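FOR IMMEDIATE RELEASE

Plirkley Brings Teal Plates and Wire Baskets to the Everyday Table

DRISTOW, 21 June 2021 - Plirkley, the small housewares maker based in Dristow, is opening orders today for Onance, a summer range built around the things people carry out to the table and back again. There are 3 pieces to start with: a round plate with a raised rim, a deep bowl, and a black wire basket with light wooden dowel handles.

The idea came out of our own lunches. We eat together at the workshop most days, and all through January we kept making trip after trip to the sink with our hands full. A basket that could hold plates, napkins and a loaf of bread seemed like an easy thing to make. It took us 2 tries to get handles we liked, and we are so pleased with where they ended up!

The basket is an open rectangle of black metal grid with a mesh bottom, so crumbs fall through and a quick shake over the grass cleans it out. One dowel sits at each end. It works just as well on a shelf, holding dish towels or onions, once the picnic season is over.

The plate comes in a muted teal green that we have wanted to use for years. It looks lovely under tomatoes, and it's just as good with toast. The rim is high enough to keep salad dressing where it belongs. The bowl comes in the same color, and both go in the dishwasher.

The first run is 200 sets, packed by hand in Dristow in plain cardboard with no plastic inside. Plates, bowls and baskets can also be bought one at a time, and replacement dowels will be kept in stock for as long as we make the basket.

Onance can be ordered from the Plirkley workshop starting today, and it will be on the shelves at Ma, the kitchen store next door to us, later this summer. Stores that would like to carry the range are welcome to write to the workshop for a price list and color samples.

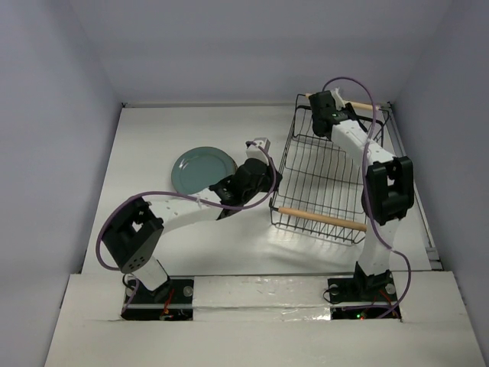

Orders placed together can be shipped in one box, and local customers are welcome to pick theirs up at the workshop door.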